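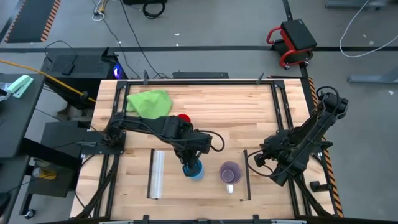
FACTORY VISITS

The Levano plant sits at the end of a service road on the east side of Huet, past the lumber yard and a tire shop. It makes cups, mugs, bowls and lunch plates for school cafeterias and summer camps. The company opened it to the public for one afternoon on March 19, 2019, and I took the first tour of the day.

Visitors sign in at the side door, not the main one. You get safety glasses, a hairnet and a pair of foam earplugs. Closed shoes are required, and two people in my group had to borrow rubber overshoes from the front desk. Groups are capped at up to 50, but ours was a good deal smaller, so we could hear the guide most of the time.

The tour starts at the silos. Plastic arrives as clear pellets and gets mixed with color on the way to the molding machines. The guide passed around a jar of each and let us run our hands through them. The color pellets are very dark – you would not guess most of the shades by looking at them.

Molding is the loud part. Each press closes, holds for a few seconds and opens again, and the cups drop onto a belt. The oldest press in the building is a Fladar that came from a closed plant in Karna. It is slower than the others and is used only for mugs, since the handle needs a different mold.

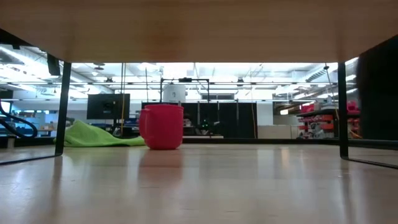

After the presses the belt runs through a cooling tunnel and into the trimming room. Workers there check rims by hand and cut off any leftover plastic. Rejects go into bins sorted by color, then back to the grinder. The guide said a shift on the cup line fills 1,161 cartons in a normal week and fewer in December, when schools stop ordering.

I asked about dishwashers, as the camp cups I grew up with all turned cloudy. The answer was that clouding is mostly fine scratches, and that the newer material holds up better. They wash samples 1,000 times before a new shape is approved.
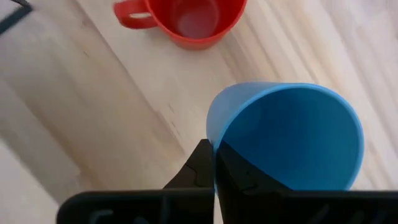
By a staff contributor

The last stop is the warehouse, which is unheated. Bring a jacket. Cartons are stacked by order, with school districts on one side and camps on the other.

The factory store is next to the parking lot. Seconds are sold by the bag, and mixed colors cost less than matched sets. It takes cash and cards. There is a water fountain and one restroom, but no food on site, and the closest place to eat is the diner back by the lumber yard.

The walk takes a little over an hour, including some stairs. Parking is free.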